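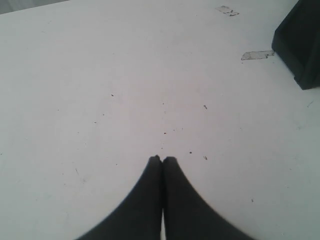 约 2316 字 · 阅读时间 8 分钟

Gotuveck 二号台:夹爪与台面维护说明

本文件随 Gotuveck 仓库一起维护,内容只涉及二号台这一台机器:一条桌面机械臂、一只两指夹爪、一个腕部相机和一张浅色工作台。一号台的夹爪型号不同,零点流程也不同,请看那边自己的 README。

最后修订:2022年8月15日
维护人:Keyvan Shojaei
夹爪与标定:Bijan Ansari
台面、线缆、备件:Ryszard Dudek

适用范围

在二号台上做下列任何一件事之前,请先读完对应的一节:更换指尖,重新标定零点,清洁或重新布置台面,拆装腕部相机,碰撞之后恢复运行。

只是跑已有的录制脚本,读“每次开机”一节就够了。

目录结构

config/ 夹爪、相机和工作区的参数文件
scripts/ 开机检查、零点标定、回位脚本
logs/ 每次检查的文本记录,按日期命名
refs/ 腕部相机参考图,夹爪闭合状态
parts/ 备件清单和打印文件

refs/ 里的参考图都在同一姿态下拍摄:夹爪合拢、不夹任何东西,指尖朝向台面中部。文首的图就是这个姿态。两根黑色手指从画面下缘伸入,尖端相接,靠近下缘的地方内侧略微分开,能看到一小条台面。手指本身的外形如此,这条缝不用去调。

每次开机

1. 确认急停已按下,再接通控制柜电源。
2. 等控制柜指示灯稳定,启动 Endeo 控制服务。
3. 松开急停,运行 scripts/home.sh,手臂回到等待位。
4. 运行 scripts/grip_check.sh。夹爪会完整开合三次,最后停在闭合位。
5. 打开腕部相机预览,与 refs/ 中最近一张参考图对照。主要看指尖在画面里的位置,以及两指是否左右对称。
6. 台面上有碎屑先清掉,再开始录制。

第 4 步的编码器读数会写进 logs/。闭合位的标称值是 3148,张开位是 2000。偏差超过 40 就不要继续,直接转到“零点标定”。

零点标定

零点漂移多数出在指尖换过之后,或者手指顶到硬物之后。标定前先把指尖擦干净,内侧粘了胶会让读数偏小,标完也是错的。

步骤:

1. 手臂移到标定位(config/poses.yaml 里的 calib_up),周围不留物体。
2. 在 Endeo 里把夹爪切到低力模式。
3. 运行 scripts/grip_zero.sh,按提示让两指慢速闭合,直到尖端接触。
4. 脚本给出新的偏移量,确认后写入 config/gripper.yaml。
5. 切回正常模式,重新跑一遍 grip_check.sh。
6. 拍一张新的参考图放进 refs/,旧图不要删。

连续标定两次,结果仍对不上,先检查指根的两颗固定螺钉,再找 Bijan。不要手工改 gripper.yaml 里的数值,上次有人这样做,后面一整批录制都没法用。

更换指尖

指尖是黑色哑光的,成对更换,不要一新一旧混装。备件在工具柜第二层,袋子上写着 Pellus。

断电后再拆。先松左指,再松右指,螺钉放进磁吸盘。装新指尖时先把两侧螺钉带上,用手把尖端对齐,然后交替拧紧。尖端接缝处用指甲划一下,感觉到台阶就松开重来。

装完必须做零点标定。换指尖的日期、旧指尖的情况写到 parts/changes.txt,一行即可。

台面

台面是浅灰白色的哑光面,腕部相机的曝光按它锁定。换垫板、铺布、贴彩色胶带都会影响画面,动之前请在仓库里开一个 issue。

现在已知的情况:

参考图右上方有两块胶带状的残留,都是浅灰色,边缘不齐。靠下的一块较长,右端几乎挨着旁边那个深色方块的角。它们在夹爪够不到的位置,暂时保留,见“待办”。

画面左下、左指旁边有一条很淡的斜向划痕。不影响抓取,分割模型偶尔会把它当成细线,后处理里已经屏蔽。

台面上散落的小黑点是碎屑,参考图里也有几粒。小物体任务对这些点比较敏感,录制前要擦。平放积木之类的任务影响不大,但习惯上还是一起擦掉。

清洁方法:先用软毛刷把碎屑扫到台边,再用无尘布蘸少量异丙醇,从里往外单方向擦。不要用含蜡的清洁剂,擦完会反光。不要用刀片刮残胶。清洁时手臂停在等待位,急停按下。

右上方的深色方块不要移动。config/workspace.yaml 里把它连同周围一圈设成了禁入区,位置一变,避碰就不准了。确实要挪,挪完要重新量禁入区并通知 Keyvan。

腕部相机

相机支架有两颗锁紧螺钉和一颗限位螺钉。限位螺钉涂了螺纹胶,平时不动。

镜头脏了用气吹,吹不掉再用镜头纸。每次碰过相机都要重新核对参考图,指尖位置有可见偏移时,跑一次手眼标定(scripts/handeye.sh)。标定板挂在 Najafi 那间屋的门后,用完放回去。

照明保持平光,台面上不要有明显的影子。台灯不要对着台面开。

碰撞之后

按急停,不要马上回位。先在预览里看两指是否还对称,再用手轻轻晃动指根。

没有松动:松开急停,以低速回位,跑 grip_check.sh,读数正常即可继续。
有松动或读数超差:断电,按“更换指尖”一节检查螺钉,然后标定零点。
手臂关节报错:不要自己清错,联系 Jamshid Mahmoudi。

碰撞前后的日志请保留原样,并在当天的文件末尾写明正在跑哪个脚本。

常见问题

夹爪合不拢,预览里尖端留有空隙
多半是指尖内侧粘了东西。清洁后再跑一次检查,还是不行就标定。

grip_check.sh 卡在第二次开合
Endeo 服务没有退出低力模式。重启服务即可。

预览偏紫
画面略带一点淡紫灰是正常的,参考图也是如此。如果明显比参考图重,检查白平衡有没有被改回自动。

参考图和预览方向相反
相机驱动升级后翻转参数会丢,在 config/camera.yaml 里把 flip 改回 true。

待办

清除右上方两块残留,清完更新参考图和台面屏蔽区(Ryszard,九月)
grip_check.sh 增加指尖对称性的自动比对(Bijan)
workspace.yaml 的禁入区改用台面坐标(Shahram Dehghan)
补一份线缆走线图

修改本文件请走合并请求,由 Keyvan 或 Ryszard 审一遍。参数文件和说明文字放在同一个提交里。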